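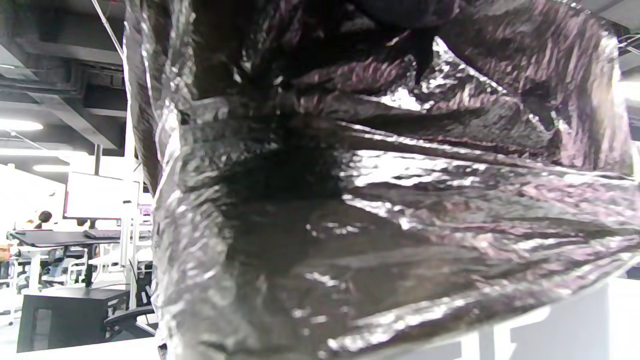 Drunbridge council changes: what takes effect in January

January | By Wanda Wieczorek

The district council has approved new rules for public comment at its regular meetings. Residents may now speak for up to 7 minutes on any item on the printed agenda, and the sign-up sheet closes at 16:00 on the day of the meeting. Written statements are limited to 998 words and go into the minutes in full.

The motion was put forward by Hamdia Worku (Siltard ward) and passed without amendment. Kedir Gashaw abstained, citing the lack of a separate rule for planning appeals. Those appeals stay under the old procedure until the clerk, Eun-seong Kwak, reports back to the council.

A petition now needs 60 valid signatures to force an agenda item. Signatures collected under the earlier form remain valid. Copies of the new form are held at the clerk's office and at the Lencho branch library.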